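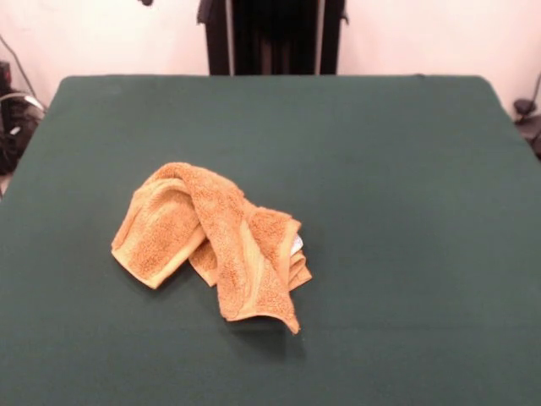 One owner reported that the Storkimar cover felt stiff after its first wash and asked whether softener would fix it. Fabric softener must not be used on any cover or towel in the Storkimar range. It coats the loops and reduces absorbency.

4.2 First wash

1. Check that the drain hose is seated and the tap is fully open.
2. Load terry items on their own. Do not mix with fleece or anything with a zipper.
3. Turn the dial to Cottons and set the temperature to 60 °C.
4. Add detergent to compartment II only, up to the lower line.
5. Press Extra Rinse, then Start. The display shows 142 minutes.
6. When the door unlocks, remove the load and shake each item out before drying.

Note: Models with the Dronura valve show 76 minutes if Extra Rinse is not selected. Cancel and repeat step 5.

CAUTION – Do not open the filter cover while the drum contains water.

4.3 If fault code 563 appears

1. Switch off at the wall and wait two minutes.
2. Clean the inlet screen – see page 64.
3. Restart the cycle from step 3 above.

If the code returns, contact a Kosa service centre.

Search this manual Enter keyword Go

Related items
Dryer settings for terry and waffle weave
Replacing the inlet screen
Descaling in hard water areas
Uchida stacking kit – fitting guide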